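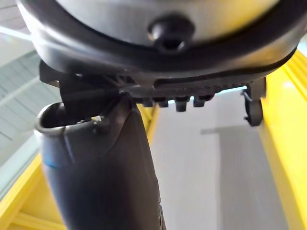

Papers > Mobile Systems > Low-Data Clients
April | By the Mernusmont Mobile Systems Group
Print | E-mail

4.2 Image handling in the reduced client

The Lolisis reduced client spends most of its data on images, so we looked at image handling before anything else. The full client downloads each picture at its stored size and scales it on the phone. The reduced client asks the server for a copy that fits the screen, and the server lowers the quality further when the connection is slow. How much this saves depends on the content. A smooth, softly lit surface such as the gray-silver housing in Figure 1 needs few bytes at any quality setting, while the line where it meets the black rim needs more and is the first place where blocking can show. Small raised parts, like the round black knob near the top, are a useful check on whether a setting is too low.

Figure 1. Rounded housing with black rim and mounting bracket.

We tested both clients on 3,642 feed images taken from the Bozkurt message board. Each image was requested over a simulated 2G link, then over a simulated 3G link, with the cache cleared between runs. Of these images, 492 were already smaller than the screen and were passed through unchanged. They are left out of the size comparison but kept in the timing results — a user still has to wait for them.

On the 2G link the server chose the lowest quality setting for 2,316 images. Text inside screenshots suffered most at this setting. Letters stayed readable in large type, but small captions often did not, and the client gave no sign that a better copy was available. We added a "load full picture" button, which fetches the stored file when tapped.

The cache also needed a change. Drotov, the storage library used by both clients, keeps one entry per address, and the first version of the reduced client used the same address for every quality level. A phone that moved from 2G to 3G therefore kept showing the poor copy until the entry expired after 15 minutes. We now add the quality level to the cache key. This uses a little more storage, and on phones with very little free space the older entries are dropped sooner. Section 4.3 covers the effect on scrolling.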